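January 2025, shelf cell notebook

Sim was left running overnight on the open cabinet, bottom compartment, reach-in and retract. Came in to find the batch stopped on a joint torque limit. The log says the arm pushed up against the shelf board on the way out, held there until the limit tripped, and then sat in protective stop for the rest of the night. No hardware involved. I'm writing it up as a real fault all the same, as the same planner build is loaded on the Ledum arm and was due to run on the wood cabinet this week.

What we had set up: cabinet model from the Ammann drawings, single shelf, gripper starting low in front of the opening. Reach in level, close, back straight out, lift once clear. The lift is only supposed to begin after the wrist passes the front edge of the shelf. In the failed run it began while the fingers were still inside.

Replayed the run from the log three times with the same seed. Same result each time, so it isn't a timing thing between the controller and the physics step. Changed the seed and it still failed, though later in the batch. Then I stopped trusting the summary plots and went through the saved wrist views.

The early views look fine. Finger is low, surface is clear, nothing touching.

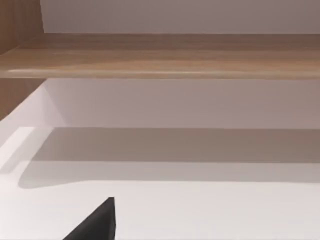 Wrist view, finger just above the white surface, shelf board overhead.

I spent too long on the shadow at the back. My first idea was that the depth filter was reading the dark band as a step in the floor and lifting to get over it. That would have been a tidy answer. Turned shadows off in the renderer, reran, got the same stop at the same joint. Turned them back on. The depth in sim doesn't come from the color render anyway, which I should have remembered before using up the morning.

Next I dumped the collision shapes, and there it was. The shelf in the visual model has a rounded front edge. The collision shape is a plain box, and whoever exported it (me, last May, according to the file history) measured the depth to where the rounding starts and left off the lip. So the planner's shelf ends 12 mm short of the one the physics uses, which is built from the visual mesh. Two different shelves in the same cabinet. The planner thought it was clear and lifted. The physics disagreed.

The margin should have covered it. Standard clearance in our config is 23 mm. I checked the loaded value at runtime and it was 2. The Mesoleck import script writes its own clearance into the scene file and ours gets overwritten on load, with no warning. It has probably been doing that for every scene brought in that way. I haven't gone back through the old ones yet.

Either problem alone would have been harmless. With the right clearance, the short box doesn't matter. With the right box, a 2 mm clearance is bad practice but the lift still starts outside.

The protective stop bothers me more. It tripped, good, but it took 9 seconds of steady pushing before it did. On the real arm that's long enough to pull the shelf off its pins or bend a finger. The contact threshold was raised for the Alano tests, where the arm had to press on things deliberately, and it was never put back.

Changes made today:

- Rebuilt the shelf collision shape from the full visual mesh, lip included.
- Moved our clearance setting so it loads after the import. Planner now refuses to start if the value is under the standard.
- Put the contact threshold back to the pre-Alano number.
- Red tag on the Ledum arm, key is in my desk drawer. Please don't run the cabinet program on it.

Reran the original seed after the first two changes. Retract finishes, lift starts outside the shelf, no contact logged. Then I put the short box and the bad clearance back on purpose, with only the threshold fixed, to see what the stop does by itself. It trips almost at once. Restored everything afterward and checked the runtime values again.

Full batch is running now with fresh seeds.

Still open: Tianyou Luo to look over the threshold change before the tag comes off, as he knows why it was raised and whether anything else depends on it. Someone needs to measure the real shelf lip with calipers. The drawing gives a radius but I don't know if the cabinet was built to it. And the other Mesoleck imports need checking, starting with the drawer unit, which has less room above the fingers than this one does.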